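The veterans office at Nondby College sits between the bursar and a vending machine that takes only exact change. Its director, a retired supply sergeant, considers this good preparation for dealing with education benefits.

"People think the hard part is algebra," she says. "The hard part is the form that asks if you've filled out the other form."

Of the 2,196 students enrolled at Nondby this fall, 167 are veterans or currently serving. When she took the job, the college tracked them with a sign-up sheet on a clipboard. The clipboard has since been retired with honors and hangs behind her desk.

Most of her August went to transcripts. A student who spent six years fixing generators may arrive with a stack of training records and be told it adds up to one credit of physical education. "I've had that phone call," she says. "I've had it in several tones of voice."
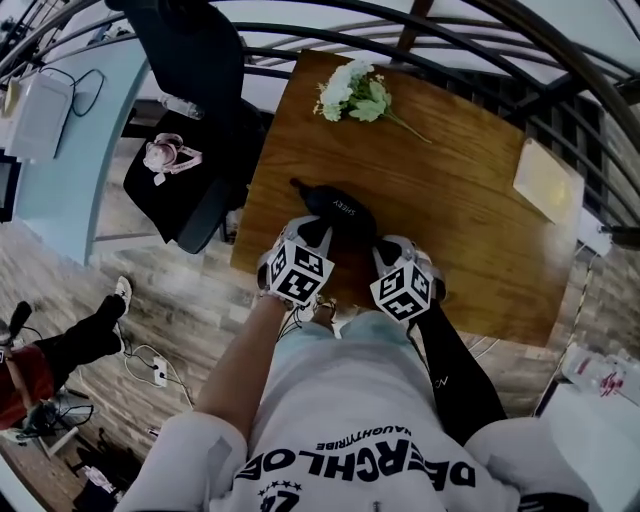 The college's answer is Lamptey, a credit review program named for the hall where it was first run. Faculty in each department read the military coursework themselves and decide what it's worth. She describes the early meetings as "polite, in the way a dentist is polite." The engineering faculty came around first. English is still thinking.

Money is the other subject. Housing payments can trail the start of classes by weeks, so the office now offers a bridge loan of $800, interest free, with a one-page application. She fought for the one page. An earlier draft had 3, plus an appendix.

Has it helped? She shrugs. "They buy the textbook before the midterm. I'll take it."

She is less keen on awards. A banner from the Cadaron regional list of welcoming campuses arrived in the mail, and she has yet to unroll it. "A banner never got anyone into a lab section," she says, though she admits the president's office has asked twice where it is.

Her next project is a lounge in the old Fleltetero Annex, which currently has a couch and a dispute over who pays for the coffee. She expects to settle the second matter by spring. The couch stays.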